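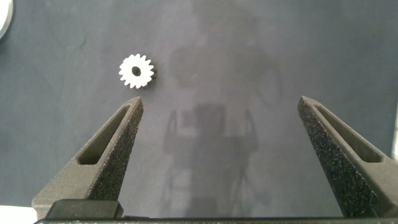
Workshop tips — picking small gears with a gripper

Notes from the Dellov bench, 2 February 2018. Quick ones, more when I get time.

Dark matte mat. Glossy ones throw glare and the detector chases it. Chalk dust counts too, wipe it off.

Park the gear off to one side of the gripper shadow before each trial. We ran 582 picks, 159 of them with the gear in shadow, and 59 of those missed. Out of the shadow — 2 misses in all the rest.

Rough finger faces grip teeth better then smooth. Brush the grit out with an old toothbrush.

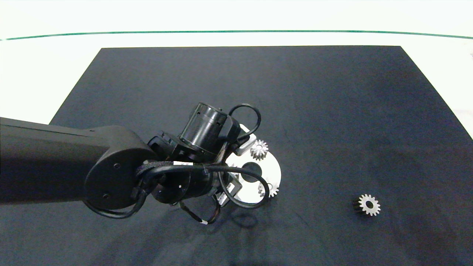 Cables. Leave enough loop for the wrist to turn, then check the shadow again, loops have one too. Britt-Marie tags hers near the end, saves alot of swearing.

Gears go flat before you log a start. Tilted ones get their own column — don't mix them in with the flat, Eilif did and we redid the whole table.

Same mat, same lamp, all day. Write down both.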